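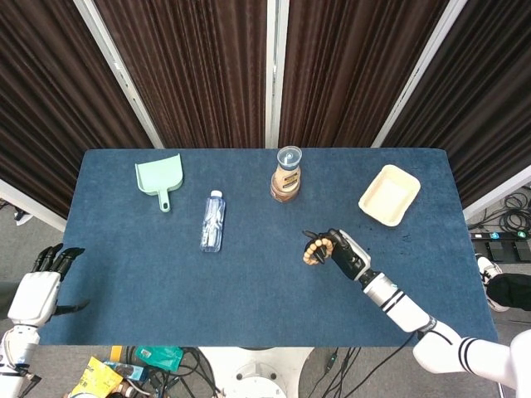 My craft table has a dark blue felt-like cloth over it and I need a way to clean it without taking it off every time. I string beads and do a little card making there, and the cloth is great because nothing rolls. The trouble is everything else that ends up on it. I have a plastic dustpan, the pale green one lying on the table near the water bottle, and it does nothing on that cloth. Crumbs, thread ends and bits of cut elastic just grab on and stay. If I brush hard, the whole cloth bunches up.

The cloth is one piece, cut to the size of the tabletop plus some overhang. It came from the fabric counter at Esquivel and the bolt tag was gone, so I don't know if it is wool, acrylic or a blend. I have washed it once, cold, on gentle. It came out with fuzz balls in two areas and I think it shrank a little on the long side, so I would like to wash it as little as possible.

Things I have tried:

Sticky lint roller. Works, but I go through 2 refills a week and that adds up.
Vacuum with the hose only. It sucks the cloth right up into the hose.
Damp paper towel. Left white paper bits all over, which on dark blue looks worse than the crumbs.
Taking it outside to shake. Fine in May, not in winter, and I have to clear everything off first.

Second part of the question. I tend to have drinks on the table while I work, usually coffee with milk. So far I have only had small drips. What should I do if a whole one goes over? And is there any kind of tray that is worth using for beads so they are not straight on the cloth? I have a shallow cream one with rounded corners, but the beads slide around in it and I end up going back to the cloth.

Posted by tablecloth_blues, Stetbridge

3 answers

Answer from Birdie Park
Marked as helpful by 4 people

I have had felt on a sewing table for a long time and went through most of what you list.

For everyday crumbs and thread, get a rubber-bladed squeegee or one of those rubber pet hair brushes. Pull it toward you in short strokes, all in the same direction. Hold the cloth flat behind the brush with your other hand. The thread and fuzz roll up into a line and you pick up the line with your fingers. A rubber kitchen glove, slightly damp, does the same job more slowly. Don't use a stiff bristle brush on felt. It pulls the fibers up and that is where the fuzz balls come from.

Your dustpan is still useful, but only at the edge of the table. Roll the line of fuzz to the edge and let it drop in.

For the vacuum, put the upholstery tool on and turn the suction down. Most hoses have a little sliding vent near the handle, open that all the way. If it still lifts, stretch a piece of old pantyhose over the end and hold it on with a rubber band. That will also save your beads if you miss one.

To stop the cloth from bunching up, use clips. The metal spring kind sold for picnic tables are fine if your tabletop is not too thick. I use 4, one near each corner, on the sides so they are out of the way of my arms. You can also lay a sheet of rubber shelf liner under the cloth. I do both.

Washing: if you don't know the fiber, treat it like wool. Cool water in the tub, a small amount of mild soap, push it up and down, do not rub or wring. Roll it in a towel to get the water out and dry it flat. Any heat can shrink it. If you have room, buy a second piece the same size and swap them. I wash mine twice a year.

For the spill, this is the order I would go in:

Lift everything off that side and fold the wet part up away from the table so the liquid does not sit between the cloth and the wood.
Blot with a white cotton towel, pressing straight down. Keep moving to a dry part of the towel.
Blot again with cool water.
Mix a few drops of dish soap in a cup of cool water, dab that on, and blot it off.
Blot with plain water until there are no suds.

Milk is the part you have to get out. The coffee may leave a mark, and on dark blue you probably won't see it, but milk that stays in there will smell. Try the soap on a corner first in case the dye runs.

Answer from row_and_ruffle

Agree with the above on the rubber brush. I would add a few things about the beads.

The reason they slide in your tray is that the bottom is smooth. Cut a piece of felt or a cheap bead mat to fit the inside and set it in the tray. You don't have to glue it. Then you have the grip you like with sides around it, and when you're done you can carry the whole thing to a shelf. I did this with a tray from Tendness and it has been fine.

If your beads are wood, be careful about damp cleaning around them. Unfinished wood beads can pick up dye from wet felt. I had a bag of 120 light ones next to a wet spot on a red cloth and the bottom layer came out pink. Finished or waxed ones are safer, but I would still move them first.

For drinks, a screw cap. I know that is not what you asked, but a lid that just sits on will come off when it tips. I keep mine on a stool beside me, lower than the table — if it goes over it goes on the floor and not on the work.

I don't agree with drying flat if you are short on space. I hang mine over the shower rod, folded in half, and have not had a problem. Mine is acrylic, though, so it may not matter as much.

Answer from g248

just use a vinyl tablecloth. wipes clean. got mine at the Keresstead market

Comments on this answer

tablecloth_blues: I had vinyl before. The beads roll off and it sticks to my arms in the summer.

g248: put the felt on top then and take it off when you eat

Follow-up from tablecloth_blues

Thank you. I tried the damp rubber glove on Sunday since I already had one under the sink. It took a few passes, but it got nearly all the thread ends. The very short bits of clear elastic are still hard to get, so I went over those with the last of a lint roller. I have put shelf liner under the cloth and it moves a lot less.

Birdie, is there a certain width of squeegee you would get? The one I have is for the shower and it seems too wide to get between things.

Reply from Birdie Park

Narrow is better. Mine is a car one, the width of my hand. Check that the rubber edge isn't nicked, or it will leave a stripe of fuzz behind. For the elastic, trim it over a small dish and most of it won't reach the cloth.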